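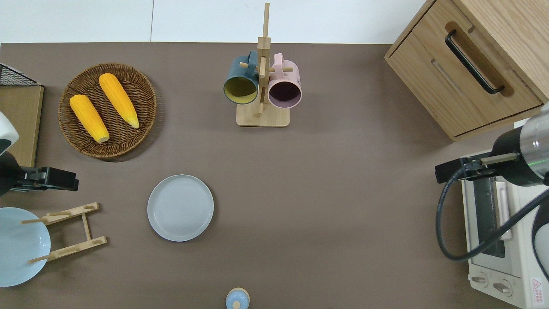

Grilled vs boiled corn, and does the husk stay on?

Posted in: Backyard & Kitchen Talk
Apr 16, 2020

porchlight_deb
OK settle something for my household. I grew up with corn boiled to death in a giant pot with sugar in the water. My husband's side grills it in the husk and acts like I was raised by wolves. We're eating at home every night now so it's become A Thing. What do you all do? And does sugar in the water do anything at all or was my mom just wasting sugar?

kaltudine
Boiled, three minutes, no sugar, no salt. Salt the butter. If it's in there longer than it takes to set the table you've overdone it.

mudroom77
Three minutes?? That's a warm bath. I do 12 and I like it that way, sorry.

kaltudine
12 minutes is soup, mudroom.

big_al_smokes
Grill, husk OFF. I know people swear by soaking the husks for an hour but all you get is steamed corn with ash on it. If you want steamed corn, steam it! Put the bare ears right on the grate, turn them till you get some brown spots, then butter and chili powder and a squeeze of lime (my kids skip the lime).

porchlight_deb
Oh no, now there's a third camp. I can't show him this.

two_sheds
Husk on, and I'll fight Al about it. Peel it back, pull the silk, butter the ear, fold the husk up again and tie it with a strip of itself. 20 years I've done it like that and I've never tasted ash. Maybe clean your grate lol

big_al_smokes
My grate is spotless thank you very much

jesau_gardener
The variety matters more than any of this. We put in a patch of the old-fashioned sweet kind one year and you had to run it from the garden to the pot or it went starchy by supper. That's where the sugar in the water comes from, I bet. The supersweet ones at the store hold up for days in the fridge and don't need any help. I'm at 3,464 feet so my season is short and I start mine in January in my head and in the ground in late May, haha.

mudroom77
Wait, I thought you weren't supposed to refrigerate corn?

jesau_gardener
You're thinking of tomatoes. Corn goes in the fridge, husk on, unwashed. Shuck it right before you cook.

kaltudine
Agree on the fridge. Disagree that the store stuff is any good though. It's all sugar and no corn flavor. I'd take a slightly chewy ear with some taste to it.

porchlight_deb
Update: did one batch each way tonight. I still like boiled, but I pulled it at four minutes and it was a lot better than Mom's. He still likes the grill. My daughter cut hers off the cob and put it in a quesadilla, so she's no use to either of us. Al, I'm trying yours Saturday if the rain quits.

two_sheds
Try mine too! Tie the husk tight or it flops open on you.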